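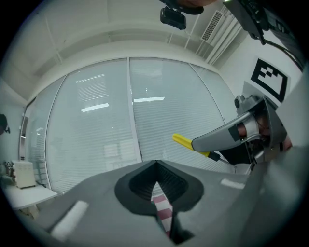
Bramdale room, ceiling vent and the pipes in the corner.

7 min read
2 comments · 2 shares

Notebook, December. Air and noise in the Bramdale room.

Picking up from the last entry, where I had only got as far as complaining about the draft. Started at 9:30 with the heating already on. Door shut, hall door shut, blinds left how they were.

The complaint, for anyone who skipped it: light stuff on the table moves when the ceiling vent is blowing. Tissue, thin bags, the corner of a cloth if it hangs over. The red-and-white checkered fabric is the worst of the cloths we have, thin cotton from Drundo, and it has never been washed, so it still has the shop creases in it and the creases catch the air. The heavier gray towels don't do it.

First thing was to find where the air goes. I cut strips of tissue, taped them to a length of dowel and walked the room with it held at table height. Under the vent there is very little. Most of the air goes across the ceiling until it gets to the beam, then turns down and comes back along the wall at chest height. The strips went nearly sideways at the corner with the white pipes and hung straight one step away from it. So the table is in the return path, and moving it further from the vent, as we did last month, made things worse. Should have done the tissue test then.

Tried closing the louvers partway. They are stiff and a bit of dust came down, so cover the table before touching them. Partly closed, the draft at the table dropped to where the cloth stayed put, but the vent started to whistle. Tried a few positions. There is one where it neither whistles nor blows much, and I put a pencil tick on the vent surround at that point. If someone cleans up there please leave the tick alone.

Measured noise at the table with the meter from the Hadness kit. 52 dB with the vent in its old position, door shut. Did not write down the figure for the whistling position, which was a mistake. It was obviously louder. Will redo it with the new position when the meter comes back from upstairs.

Next, the pipes. They knock when the heating comes on in the morning, and I had been blaming the vent for that. Sat with my hand on one and waited. The knock is from high up near the ceiling, where the pipe goes through. Looked from the ladder and the hole is tight on one side, with a rub mark in the paint. I think the pipe grows as it warms and sticks there until it jumps. Pushed a folded piece of felt into the gap on the tight side as a first try. No idea yet if it helps; it needs a cold start. Building maintenance should do the proper sleeve. I put in a request and attached the felt note so they don't wonder what it is.

After lunch, the table itself. Pulled it away from the pipe corner, back toward where it used to be, and marked the feet with the green tape. Old tape marks are gone, so there is only one set now. Checked that the drawer under it still opens without hitting the shelf. It does if the shelf bin is pushed all the way in.

Redid the tissue walk with the table in the new spot and the louvers at the tick. Strips hang close to straight over most of the table. There is still some movement at the end nearest the door whenever the hall door is open, and that has nothing to do with the vent. Could try a draft strip on the bottom of the room door. Pelletier had a brush kind that screws on. I would rather have that than the foam, which came off the storeroom door in a few weeks and left glue on the floor.

Cloths. Laid the checkered one flat on the new table spot, smoothed it by hand and left it alone while I did the paperwork. It was where I left it when I got back. Then I hung one edge over the side on purpose. That edge swayed a little and the rest of it didn't creep. Good enough for folding and sorting. I still want the whole batch washed before we use them again — the creases make every fold come out slightly wrong, and you end up lining up with the crease when you should be lining up with the checks. Wash warm, no softener, iron once. Keep one back unwashed so we can compare the size afterwards. Drundo cotton shrank on us before, and the checks stop matching from one cloth to the next when that happens.

Walls and ceiling. The white paint is fine. There is some gray dust on the ceiling around the vent which will show more once the surround has been wiped, so do both on the same day or neither. The black-and-white printed square stays on the wall. Don't wipe it with anything wet. Dry cloth only, and no tape over the black border.

Cables. Anything that hangs down should be looked at after the louver work. I was up and down the ladder there and may have knocked something. I looked from the floor and saw nothing loose, but that isn't the same as checking each one by hand.

Small things, so they are written down somewhere: the ladder has a foot missing its rubber, a replacement is in the blue tin. The dowel with the tissue strips is behind the cabinet, leave it made up. The felt is the brown kind from the chair packs and there are plenty left. Ran out of green tape.

Still to do:

Listen for the knock on a cold morning, before 8 if someone is in early.
Noise reading at the new louver position, door shut, then door open.
Brush strip for the door, measure the width first.
Wash the cloths, all but one.
Answer from maintenance on the pipe sleeve.

Added later, 4:15. Heating dropped back for the afternoon and the pipe made one soft tick as it cooled. Can't tell if that is the felt working or just how it goes on the way down, as I had never listened for it at this hour before. Vent quiet. Left the louvers at the pencil tick and the table on the tape.

2 comments

"Tick mark is hard to see from the floor, can you make it darker?"

"Made it darker. Tape is on order too."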